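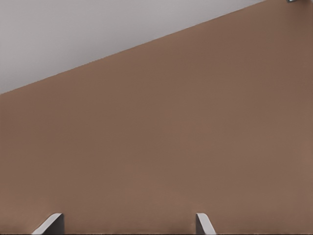 Home organizing should begin with the drawer that gets opened most often, according to Busisiwe Shabalala, and most households would do well to leave the garage until last. Her view shapes the new season of home workshops announced by Girnham, which opens in September at the Trimden studio.

The program, called Pranness, covers four parts of the home: the linen closet, the entryway, the craft corner and the paper pile. Each workshop runs for one evening and starts at 6 p.m. Participants will sew fabric bin liners, cut drawer dividers to size and make hand-lettered tags to take home. All materials are included in the fee.

"Many people buy containers first and measure their shelves later," said Wilfredo Javier. "We ask participants to bring their measurements and a short list of what has to fit. The making comes after that."

Girnham has set aside 300 places for the season. Registration is open to beginners, and no sewing experience is required. Two sewing machines will be kept free at every session for anyone who wishes to finish a liner from an earlier evening.

Fabric for the workshops is supplied by Masilela – cotton remnants in stripes and plain colors, prewashed and pressed. Participants may also bring old pillowcases or curtains, provided these are clean and free of trim. Dividers are cut from heavy card, and a template sheet for common drawer depths will be handed out at the door.

Places may be reserved in person at the Trimden studio front desk or by mail. Requests by mail should state the workshop preferred and one alternate. Cancellations made before the materials are cut will be refunded in full.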